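Parking for a group arriving by coach in Ivard

Veronika Fülöp
Our association will bring a party of 100 to Ivard in May for a regional meeting. The hotel on Fekete Street has informed us that coaches may not remain at its entrance. Please advise where passengers may be set down, and whether overnight parking is available within the city limits.

Sachiko Tanabe
Coaches may stop on the north side of Fekete Street for up to 10 minutes to set down passengers. Overnight parking is provided at the Rollby lot, next to the rail station. The lot has 4 coach spaces, and these must be reserved through the visitor office before arrival. Drivers should carry a printed copy of the permit - the gate attendant will ask for it.
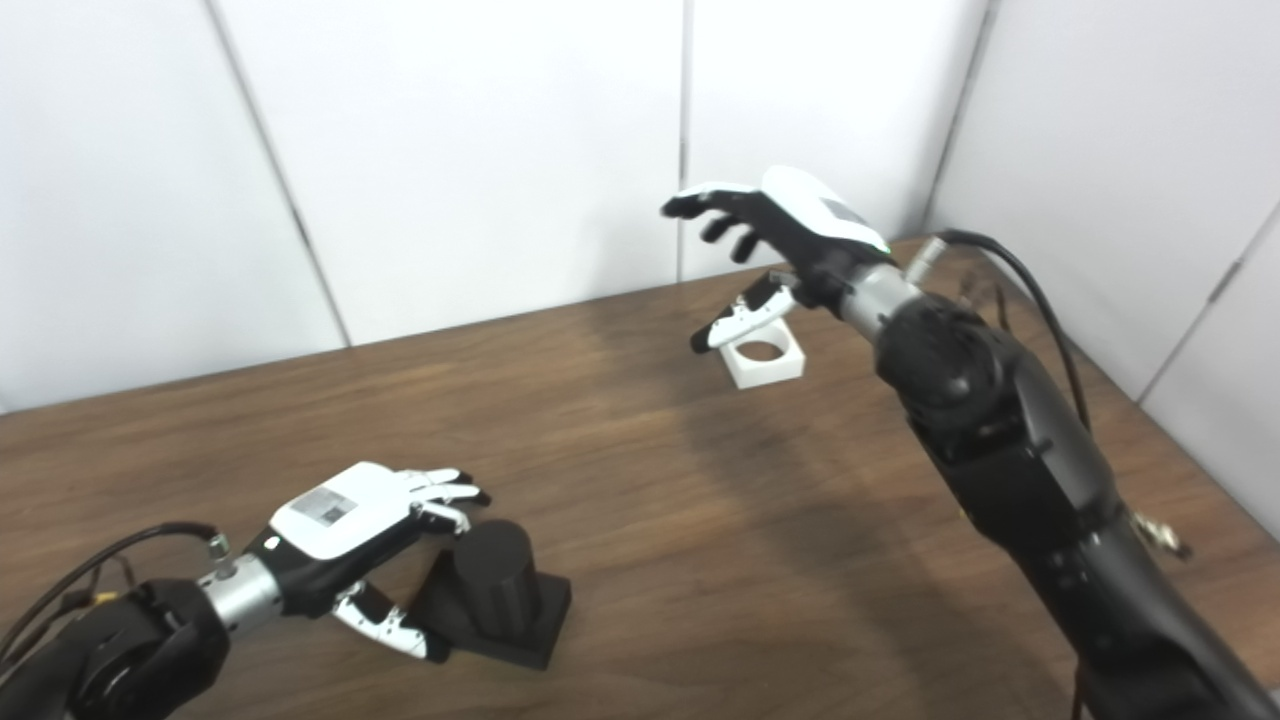

Groups that require more spaces than the lot can offer are referred to the fairgrounds, where the gates close at 10 p.m. Requests for the fairgrounds are handled by the same office and on the same form.

Plallico
We used the fairgrounds last year. It is a long walk to the hotels, so please arrange a ride for your drivers.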